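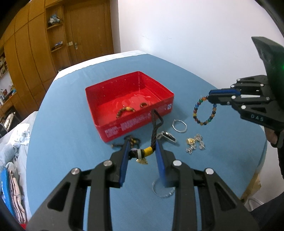 The red box on the blue cloth, with the tiger-eye bracelet and a ring inside.

Sorting the jewelry box, second attempt

2024-11-22

The first attempt was in June and did not hold. I had put everything into a small wall cabinet from Ronard with hooks on the inside of the door, and within a few weeks the short pieces had slid off the hooks and collected at the bottom with the long ones. A hook works for a necklace with some weight at the low point. It does not work for a light bracelet or for anything that gets taken off late in the evening and hung up without looking.

The second attempt uses an open box. I had a red one on hand that had been holding batteries and spare fuses. The inside measures 157 mm by 96 mm, which is enough for the pieces I wear and too small for the rest, so it forces a decision about each item. It has no lid in use. With a lid, things got left on top of the lid.

Work surface

I used the table with the light blue cloth on it. A bare tabletop is worse in two respects. Beads roll, and fine chain is hard to see against wood grain. On plain cloth a loose jump ring stays where it lands and shows up. The cloth should have no open weave, or prongs and lobster clasps will pick up threads. I smooth it out before starting and do not move it until everything has been put away, including the small stuff. Shaking the cloth out over the sink is how I lost an earring back last year, and I have not found a replacement that fits the post.

Grouping

I sorted by how a piece fails, not by metal or by who gave it to me. Pieces that tangle go together on the cloth but get stored apart. Pieces that scratch others are kept away from anything polished. Pieces that absorb water or skin oil get no wet cleaning at all.

The black braided cord with the yellow thread wrapping belongs to the last group. Cord holds moisture in the braid, and the wrapped section dries slowest. I wipe cord with a barely damp cloth and hang it overnight. I also check the wrap for loose ends. If one has lifted, I tuck it back with a blunt needle. Glue makes a hard spot that rubs the neck, so I stopped using it.

Tiger-eye is a reasonably hard stone and does not need much attention. The weak part of a bead bracelet is whatever it is strung on. I check elastic by stretching the bracelet slightly and looking between the beads for fuzz or thinning. If there is any, it gets restrung before it is worn again. For storage I lay it in a loose loop. Stretching it around a form looks neat in a store display but keeps the elastic under load the whole time.

Plain rings can go anywhere. A ring with a stone should not be under a chain, for the reason given above about prongs. The pendant with the dark stone gets a dry brush along the edge of the setting and nothing else. I do not know what the stone is, and some dark stones are dyed or backed with something that does not like water.

The charms are a nuisance. They have points, small loops and open shapes, and left alone they lock together into a cluster. I tried separating them into a pill organizer from Relus, which did keep them apart, but the compartments were too deep to get a finger into and I ended up tipping the whole thing out each time. They now go in a flat pouch, closed. A cluster of charms in a pouch is still a cluster, but it is not attached to anything else.

The long chain

Most of the evening went to one silver chain. My method is slow and has few steps.

Lay the tangle flat and open the clasp. Leave the clasp open until the end. Do not pull either end. Pulling tightens the core of the knot, and on fine links it can bend one far enough that it catches on its neighbors from then on.

Loosen from the center outward. I spread the pile with light pressure from two fingertips and small circular movements until I can see daylight in the middle, or in this case cloth. Then I put a pin through the largest gap and widen it. A second pin goes in opposite the first. 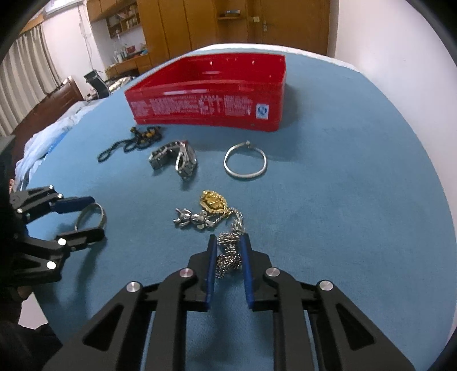 Once there are two or three clear gaps, the strand that crosses on top can be lifted and followed back. It is usually one strand doing most of the damage. I follow it toward the clasp end, feeding it through each gap in turn, and lay the freed part out straight and away from the pile. If the freed part is allowed to curl back, it goes into the knot again.

A drop of mineral oil helps on a really tight knot. It then has to be washed off: 200 ml of lukewarm water with a little dish soap, a short soak, a rinse in a bowl, and a long time on a towel. I avoid oil if there is a pendant on the chain with a textured or beaded surface, as it gets into the recesses and dust follows. Pendants come off first wherever the bail allows it.

For storage, a long chain goes through a drinking straw and is clasped on the outside. I cut the straw to slightly less than half the length of the chain. Any straw will do if the bore is wider than the links; mine has a slit 2 mm wide cut at each end to stop the chain from sliding. It looks bad and it works.

Bangles and the link piece

The round bangle with the knobbed ends should not be opened by pulling the ends apart sideways every time it is worn. Metal that is flexed in the same place gets harder there and eventually cracks. I turn it onto the narrow side of the wrist and rotate. It can sit on its side in the box against the wall.

The thin clear bangle scratches easily, so it goes in a sock. I mean a baby sock, which is the correct diameter and costs very little. A microfiber bag from Rosgate that I ordered for the same purpose shed lint and is now a cloth for eyeglasses.

Metal links collect hand cream. I clean them with a dry, soft toothbrush along the gaps, with the piece bent over a finger so that the links open. Wet cleaning depends on what is attached to the links. If there is any chance of a watch movement in there, keep it dry.

What goes where

In the red box: the tiger-eye bracelet, rings in current use, the round bangle and the bear pendant. The bear spends most of its time on its side whatever I do, and the facets take no harm from it.

In pouches, in the drawer: charms, the leaf pendant, the pendant with the dark stone. The leaf has a beaded rim that catches on knitwear, so I wear it less in winter and it can be farther back.

Hanging: the cord only. One of the hooks in the Ronard cabinet is fine for this, so the cabinet stays on the wall for now.

Two open points. I have not decided on silica gel. The packet I have is from a shoe box, with no indication of how old it is. And the clasp on the silver chain closes but has some play in it. The repair counter on Tiongson Street will replace a spring ring while you wait, and they prefer that you bring the chain untangled. I will take it there after the next payday and ask about the bead elastic on the same trip.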